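Lost property at the small airport

Anisa Teoh has run the lost property desk at Visetti airport for long enough to know what the first question will be. Passengers want to know if anyone has handed it in. They tend to describe the thing itself afterwards, and often badly.

The desk took in 3789 items last year. Chargers and headphones made up the largest share, followed by coats, and most of it was left at the security trays or under the seats at gate level.

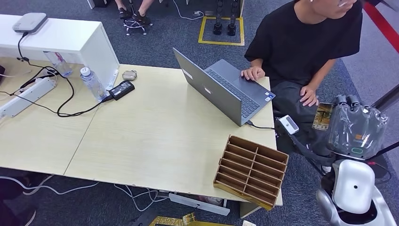

Page last changed: Tue 26 May

Everything gets a numbered tag and goes into Privine, the software the airport bought to replace a paper ledger. Teoh kept the ledger going alongside it for the first month. She says the search is good on phones and poor on anything knitted.

Items found on board are a separate matter. Those belong to the airline's process until the crew signs them over, and a bag left on a Zuka flight may travel out and back before it reaches her shelf. Passengers who ring the airport within the hour are usually told to ring the airline, who tell them to ring the airport. Teoh has asked both sides to agree one form, and a trial is due to start in June.

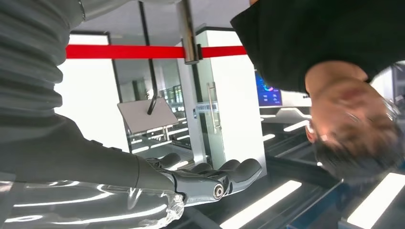 Storage is the other difficulty. The room holds 225 crates, and unclaimed goods are kept for 80 days before they go to auction. Passports are sent on much sooner — she will not hold one over a weekend if she can help it.

A cello stayed longest. Its owner, a Mr Bermúdez, had changed flights twice and was sure he had left it in a taxi. It went back to him after most of the summer, with the storage fee waived.

The desk is open 365 days a year, from the first departure until the last arrival has cleared the belt. Claims need a boarding pass and some proof of ownership, and a photo on a phone will do.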